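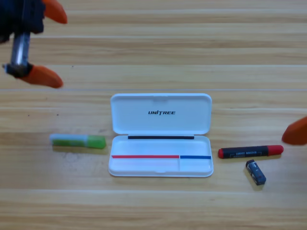

*Open pen case with glue stick and marker, tray empty.*

## Packing a Desk Pen Case

Lay the case open on a clear stretch of table. Place the glue stick and marker beside it, with their caps pressed on fully.

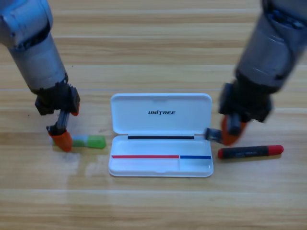 **Brodie McPhee**
Stationery Coordinator, Trallham Learning Center

1. Wipe the tray with a dry cloth.
2. Set the longest item in first, flat against the base.
3. Add the remaining items without stacking them.
4. Close the lid gently. If it resists, reopen the case and reposition the contents.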